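Search this site: type a word and press enter
Print this page | E-mail this page

# Worbridge Pantry Words

A list of the words people in and around Worbridge use for food, kitchens and the storing of things, with notes on who said them and where. 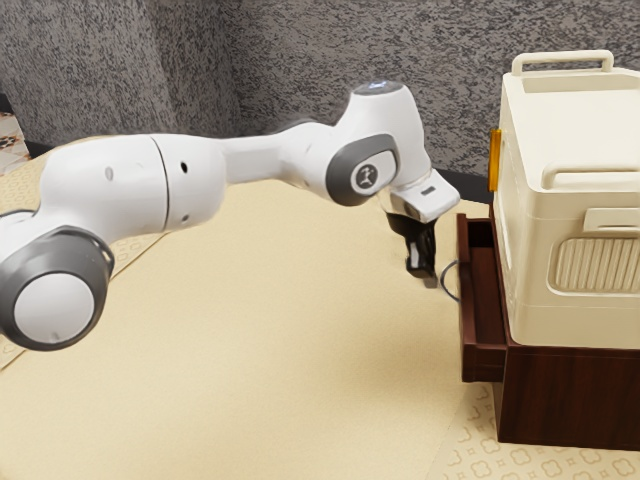

It began as a few pages at the back of a recipe scrapbook and grew from there. Version two holds 400 entries, up from 159 in the first release, and I'm thrilled with how much richer it has become. If you've ever been told to "put the heel in the crock" and had no idea where to go, there's something in here for you.

## What's in it

One plain text table, `words.csv`, with one row per word or saying. The columns are:

- `word`: the headword, in lower case
- `spelling_other`: any other spellings we were given, split by semicolons
- `meaning`: a short meaning in everyday English
- `heard_in`: Worbridge, Blackwood or Ritdale
- `speaker_age`: a ten-year band, never an exact age
- `quote`: a sentence as the speaker gave it, where we have one
- `note`: anything else worth keeping

There is also `sayings.md`, which gathers the longer phrases that looked silly squashed into a table. Do read that one even if you never open the other. The colour in it is wonderful, and the Ritdale section about jam had me laughing out loud on the bus.

## A few favourites

**clagbread** (Blackwood): a loaf that hasn't risen. Used fondly, mostly of your own baking and hardly ever of a neighbour's.

**slip shelf** (Worbridge): the shelf where things go that don't belong on any other shelf. Nearly every house has one! My own holds birthday candles, string and a jar of cloves older than my kids.

**to tuppen** (Ritdale): to move leftovers into a smaller dish, and then a smaller one again the next day. "I've tuppened that stew three times." I had no word for this before and now I use it every week.

**heel crock** (all three): a lidded pot for bread ends. In Blackwood it can also mean the person who always eats them.

## How the words were gathered

Most came from talks at kitchen tables. I'd ask people to name what was in their cupboards and then mostly keep quiet, and the good words tended to turn up once the kettle was on. We spoke with 40 people in all. A smaller batch came from letters, church cookbooks and the backs of old shopping lists, and those rows say "written" in the `note` column.

Howard Catterall did all the checking for Blackwood, where he grew up, and threw out 25 entries that he reckoned were one family's private jokes. I argued for a couple of them and lost. They're kept in `set_aside.csv` in case someone outside that family knows them too (please, please write if you do).

Sound recordings are not part of the release. People agreed to have their words written down, and we left it there.

## Known gaps

- Ritdale is thin. We got there late, and half the people we hoped to see were away for the October show.
- Hardly any speakers under thirty. Younger people do have their own kitchen words, and I'd love a proper go at those.
- Spelling is a guess in plenty of places. Where two people spelled a word differently we took the first one given, and put the other in `spelling_other`.
- `meaning` is blank for a handful of rows. The speakers knew when to say the word but couldn't tell us what it meant.

## Opening the file

Any spreadsheet program will do. Save with UTF-8 encoding or the accented letters will go strange. If you sort by `word`, note that sayings starting with "the" are filed under the next word along.

The headwords also load neatly into Tollonik, the flash card program we used for checking. Use `tollonik_cards.txt` for that.

## Using it

Free for teaching, writing, quizzes, tea towels, whatever you like. Please credit "Worbridge Pantry Words" and leave the speakers' quotes as they are, dropped letters and all.

## Sending in a word

Tell us the word, where you heard it and how you'd use it in a sentence. Corrections are just as welcome. I go through the inbox on Tuesday evenings, so give it a week before you nudge me.

Next on the list is the wash house. We already have four words for the prop that holds up a clothes line.

Share (12) | Comments (7)
Print this page | E-mail this page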